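Keeping Canned Goods in Order

Home > Kitchen > Storage

Most kitchens lose more food to bad storage than to bad cooking. Cans last a long time, but they still need a little attention, and a pantry that was tidy in November can be a mess by spring. These tips work for a deep closet or for one shelf over the stove, though over the stove is a poor place for cans if you have any choice.

Where to keep them

Pick somewhere dry and dark that stays under 85 degrees. An inside wall is better than an outside one. Garages get too hot in summer, and in winter the contents can freeze and push the seams apart. Under the sink is too damp. If your house has a crawl space door in the pantry floor, as many of the older places in Brusirdale do, keep cans off that section so you don't have to move them every time the plumber comes.

Dating

Write the month and year of purchase on the lid with a permanent marker. The printed codes are often hard to read and some are only a lot number. New cans go to the back and older ones come forward. Do this when you put the groceries away, before the bags are folded up.

Shelves and racks

Tall stacks fall over. Two high is enough for standard soup cans, three for tuna. A sloped rack lets the next can roll down when you take one out. The Bekmont wire rack fits a 12-inch shelf if you leave off the front feet. The Tedano one is deeper and needs a cabinet without a face frame. Measure inside the opening, past the hinges. Both will scratch painted shelves, so put down a piece of liner first.

Soda and seltzer

Drinks can be stored on their sides with no harm done. Keep them away from the water heater and out of the car. Never put them in the freezer to chill and walk away. A bowl of ice water with a handful of salt will cool a can much faster than the refrigerator. Rinse the tops before opening, especially if the case has been sitting in a basement.

Dents and rust

A shallow dent in the side is usually fine. Throw out any can with a deep dent, a dent on a seam, a bulging end, or a leak. Don't taste it to check. Surface rust that wipes off with a paper towel is all right. Rust that has pitted the metal is not.

After opening

Move leftovers to a glass or plastic container with a lid. Tomatoes and pineapple pick up a metal taste if they sit in the open can. Beans keep 3 to 4 days in the refrigerator. Tomato paste can be frozen by the spoonful on waxed paper and then bagged.

Empties

Rinse and drain them upside down in the dish rack. Check with your hauler before crushing, as some sorting plants want cans whole. Zamani pickup customers should leave drink cans uncrushed and keep steel lids inside the steel can, with the top pinched shut.
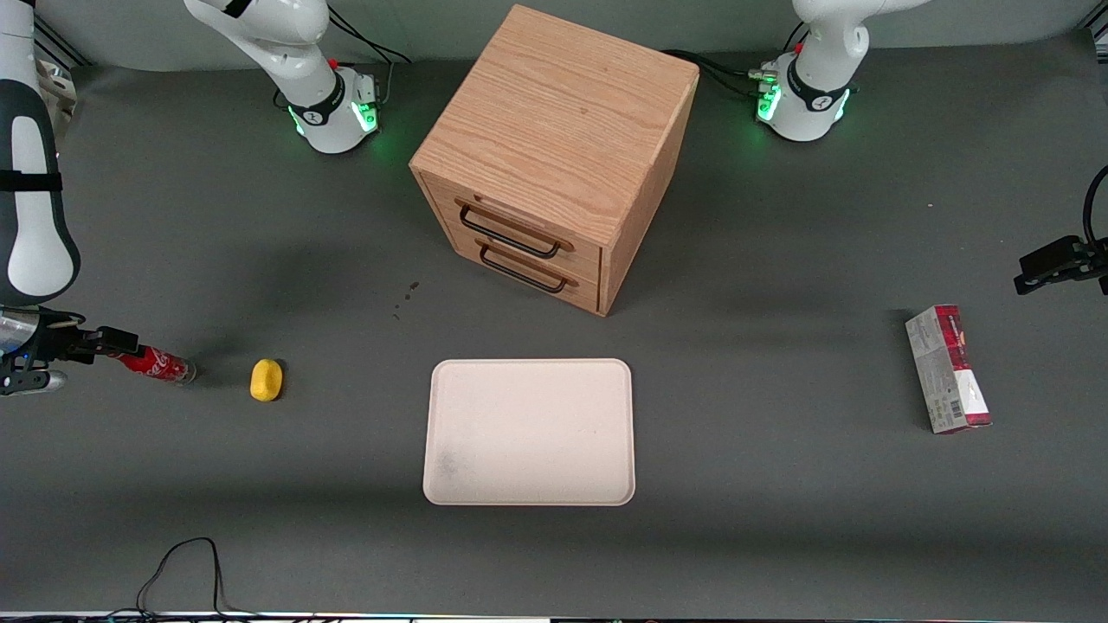
Zamani wrote back to me that loose steel lids are okay now as long as they go in the bin and not in a bag, so you may want to update the last part. Also, for the Bekmont rack, liner slid around on my shelf until I taped the back corners. Does anyone know if the Tedano holds the big 28-ounce tomato cans?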